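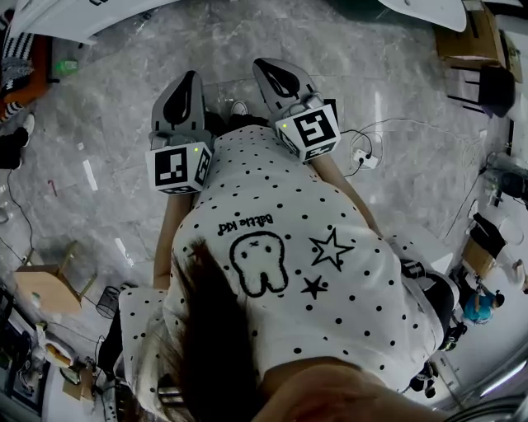

Tahsin Munasinghe wrote on Sunday that the goals at Folladside passed every check I'd listed and one of them still slid a good foot when a kid hung off the crossbar, so could I please put the anchor test first and make it a real test? Fair point. I've moved it to the top and rewritten it.

Home Fixtures Grounds Youth Referees Contact

Matchday ground check, Karnbridge youth soccer league (the March version, with my comments)

Print this page | E-mail this page

I've been doing these walks at Karnbridge for so long that I do most of it without the sheet, and that's exactly how I missed a loose net clip last season. So now I carry the sheet. Start 60 minutes before kickoff. I know that's early for a Saturday morning game with nine-year-olds, but if a goal needs moving you'll want every bit of it, and you'll want the parents still in their cars while you do it!

GOALS

[ ] Anchors in on both goals, ground bar and sides
Comment: Don't just look. Stand behind the goal, get both hands on the crossbar or as high up the post as you can reach, and pull forward like you mean it. Then go around the front and push. If a foot of the frame lifts or slides, the goal is out of use. On turf you'll be using weights, and they go on the back bar, not leaned up against it. The old Pultau weights with the rubber feet tend to creep, so check them again at halftime.

[ ] 2 adults for any goal move, no players helping
Comment: I get grumbled at over this one every single year. Still no.

[ ] Welds, corner joints and bolts
Comment: Run your hand along the joint (gloves on, please — I've got a scar from a burr at the near post on Field B). The Van Hecke goals have a cap over each corner bolt and the caps pop off when the weather turns. A missing cap is a note on the sheet. A missing bolt closes the field.

[ ] Nets clipped, no open hooks, no holes a foot could go through
Comment: Tape is fine for today. Write it down so somebody brings proper clips next time.

[ ] Spare goals chained face to face or laid flat
Comment: These are the ones kids climb on while big sister is playing. I'd rather find an ugly match goal than an unchained spare.

PLAYING SURFACE

[ ] Walk the full field, touchline to touchline
Comment: Zigzag it, and slow down in the goalmouths. You're looking for glass, stones, tent pegs, dog mess, holes and sprinkler heads standing proud. At Folladside the sprinkler by the far corner never drops all the way, so press it down with your boot and see if it stays. If it doesn't, we shift that corner in and tell the referee.

[ ] Standing water and frost
Comment: Drop a ball from shoulder height in the wettest spot. If it just plops, call the referee over and let them decide. Frost I'm stricter on. If my heel won't dent the ground, we wait.

[ ] Corner flags upright and blunt on top
Comment: The short ones from the training bag are for training. They're right at face level for the little ones.

SIDELINES

[ ] Spectators' rope or line in place, nothing hard inside it
Comment: Benches, coolers, strollers, folding chairs, somebody's bike. It all drifts forward once the game gets going, so I take another walk at halftime.

[ ] Gate unlocked and clear for an ambulance
Comment: Unlocked, as in you've opened it yourself. The Karnbridge gate drags on the gravel and takes a proper shoulder.

FIRST AID AND WEATHER

[ ] Kit on the home bench, ice packs in date, gloves in the lid
Comment: Whoever uses the last ice pack texts me that evening. Please!

[ ] Defibrillator light showing green
Comment: It lives on the wall outside the locker rooms. The code is on the back of your sheet.

[ ] Lightning plan agreed with the referee
Comment: Everybody goes to cars or the clubhouse. The picnic shelter doesn't count, even though it's closer.

SIGNING OFF

Sign it, put the kickoff time on it and drop it in the gray box. Anything marked "repair" has to be fixed within 14 days or the field comes off the schedule — that goes for my home field too, and yes, we've been caught by it.

Tahsin, if you're still reading, try the pull test on that Folladside goal again before your next home game and send me what you find. I'll bring the long anchors over if it moves.

Print this page | E-mail this page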